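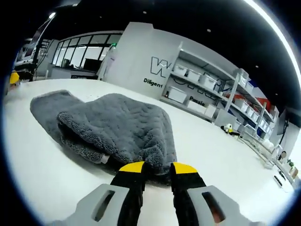
Fabric handling was the part of the Flisow demonstration set that we put off longest. Rigid objects keep their shape between attempts, so a demonstration recorded with a cup or a box is close to repeatable. Cloth has no fixed pose, and the operator has to choose a grasp point every time. A quilted mitt folded over on itself is a fair starting case: the near edge sits against the yellow tips, and both yellow tips can be brought against it before the jaws close. The gallery covers hand-held collection only. Remote-control sessions for the same tasks are on the Prirnby page, with the latency notes.

All views come from the wrist camera on the gripper. The lens is a fisheye and the images have not been rectified, so the table edge bows and the shelving leans. Training uses the unrectified images too. Cropping was tried in January and dropped, as the second operator's hand kept leaving the view.

Terms used in the captions: "near" means the side of the table closest to the recording gripper. "Far" is the opposite end of the fabric. A "hold" is any interval in which the jaws are closed on fabric, whether or not anything is being moved. 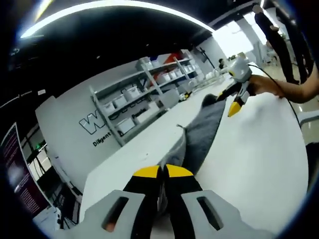

Text and captions: Flisow project, demonstration and data group
Filed under: Hand-held collection / Deformables

Pinch on the near edge of a dark gray cloth, jaws closed, tips nearly touching. The second gripper comes in from the right and points down toward the far end. Two-gripper tasks are recorded as two streams with a shared clock and merged afterward. Each stream carries its own camera view, jaw width and estimated pose.

On crumpled fabric the operators are asked to take hold of an edge and leave the middle of the pile alone. A pinch in the middle usually picks up two layers, and the policy then learns to lift a bundle. Jaw width is the only signal we have for layer count, and on thin cloth it is a poor one.

Operators also keep their free hand off the fabric. Any correction made with bare fingers puts a motion into the episode that the robot has no means of copying. If the cloth needs help, the episode is stopped, the cloth is dropped again from above the table, and a new one is started. A restart costs less than cleaning the data later.

Counts for the fabric set at the time of writing: 1123 episodes kept, 100 held out for evaluation. The held-out episodes were picked by session, so no fabric layout is shared across the split.
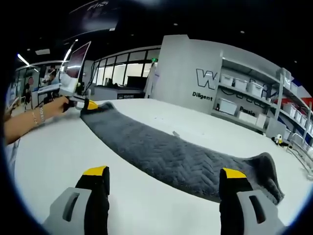
Stretch and align, two operators

Textured towel laid diagonally across the table, far end clamped by the second gripper. The near end is still bunched beside the right finger. The zigzag relief on this towel is useful for tracking. Plain fabric gives the pose estimator little to work with once it fills the lower half of the view.

Two operators means two sets of habits. We settled on a fixed order - far end held first, near end second - and the operator on the far side calls the pull. Before that rule, both sides tended to pull at once and the towel slid out of one set of jaws. Those episodes were kept under a separate label and are not part of the count given earlier.

Pull speed is left to the operators. The Ruggiero replay tool resamples everything to a common rate, and slow demonstrations survive that step better than fast ones. Pauses longer than 2 seconds are trimmed automatically, except during a hold.

Related pages
Cesar calibration target and printing instructions
Prirnby remote-control sessions
Ruggiero replay tool, release notes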